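Brarkis: a visit to the old Umach ground

The ground at Brarkis opened its gates to visitors for one afternoon in July 2020, before the work on the main stand begins in August. Umach have played here for most of their existence, and the club wanted supporters to have a look round while the old changing rooms are still standing.

You come in from the Lam side, down a lane between two rows of garages. The turnstiles were locked and we were let in through the delivery gate, in groups of four. A board inside gives the year 1858, but that is the date of the field, which was used for cricket long before any football was played on it. The football club came later and took over the pavilion.

The tour started in the home changing room. It is smaller than I expected, with a low ceiling and a bench along three walls. The away room is smaller again and has one window, painted over. From there we walked down the tunnel and were allowed as far as the touchline. The grass had been reseeded and was roped off.
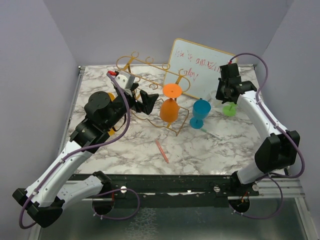

Author: Volto

After the pitch we went up into the main stand. The wooden seats in the back rows are original and will be taken out first. Supporters can buy them, and more than half had already been reserved. The front rows were replaced with plastic years ago and are not for sale.

The last stop was the club room, where old programmes and pennants are kept in glass cases. The best of them come from a cup run that ended in a replay away from home, lost 3-0. There is also a ledger of gate receipts, open at a page nobody had turned for some time, going by the faded ink.

The visit took a little over an hour and was free. Tea was served outside, by the car park. The bus back to Lam stops opposite the delivery gate.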